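Skatano Grave Marker Inscriptions

Data card, version 2

Summary

Skatano is a set of transcribed inscriptions from military and civilian grave markers at the Skorkow burial ground. Each record holds the text of one marker, its plot and row, the marker type, and a grade for how well the text could be read. The set is meant for family historians, local archives, and people who work on name matching across languages.

It is not a burial register. A marker may name a person buried elsewhere, and some graves have no marker.

Files

markers.csv – one row per marker, UTF-8, comma separated
names.csv – one row per named person, linked to markers.csv by marker_id
plots.csv – plot codes with a short note on layout
CHANGES.txt – changes between versions

Fields in markers.csv

marker_id: text, stable across versions
plot: plot code, as in plots.csv
row: integer, counted from the main path
type: cross, upright slab, flat stone, family tomb, or other
inscription: text as cut, with line breaks written as a slash
language: two-letter code, or "und" if not clear
legibility: 0 to 6, where 6 means every letter could be read
note: free text, often empty

Fields in names.csv

marker_id: links to markers.csv
surname_cut: surname exactly as it appears on the stone
surname_norm: surname after spelling rules are applied
given_cut: given names exactly as they appear
birth, death: year only, blank if missing or unreadable
service: unit or rank text, blank for civilian markers

Transcription rules

Text is copied as cut, including mistakes. Abbreviations are left alone in the inscription field. A letter that could be one of two is written as both inside square brackets. Lost text is written as three dots, whatever its length. Decorative crosses, wreaths, and badges are left out unless they replace a word.

Each marker was read 2 times, by different readers, and the readings were compared line by line. Where they did not agree, the marker was read again on site in low side light. If the third reading did not settle the matter, the legibility grade was lowered and both forms were kept in the note field.

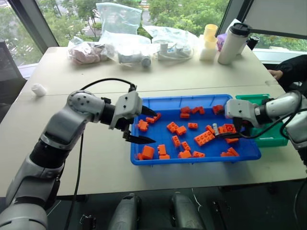
Surnames in surname_norm follow the spelling used in the parish index where a match exists. Accents are kept in both surname fields. Kadrić, for example, appears on the stones as KADRIC, KADRIĆ, and KADRITSCH. All three map to Kadrić in surname_norm, and surname_cut keeps the original form. Users who need strict matching should work from surname_cut only.

Known limits

Plot C has soft limestone markers with heavy wear. Most of them are graded 2 or lower, and death years there should be treated with care. The digits 1 and 7 are easily confused on the older slabs, as are 3 and 8.

Row numbers in Plot F changed when the side path was moved. Version 2 uses the new numbers. Marker IDs did not change, so joins with version 1 still work on marker_id but not on row.

Privacy

Records with a death year in the last 30 years are left out of names.csv. Their markers stay in markers.csv with the inscription field blank – the type and plot are kept so that row counts come out right.

Loading

The files open in any spreadsheet program. Set the birth and death columns to text before import, or blank years may be turned into zeros. The Fleteo import script reads all three CSV files and checks that every marker_id in names.csv has a match.

Corrections

Send the marker_id, the field name, and the proposed reading. A photo of the stone taken from straight ahead is useful but not required. Accepted corrections are listed in CHANGES.txt and go into the next version, planned for November.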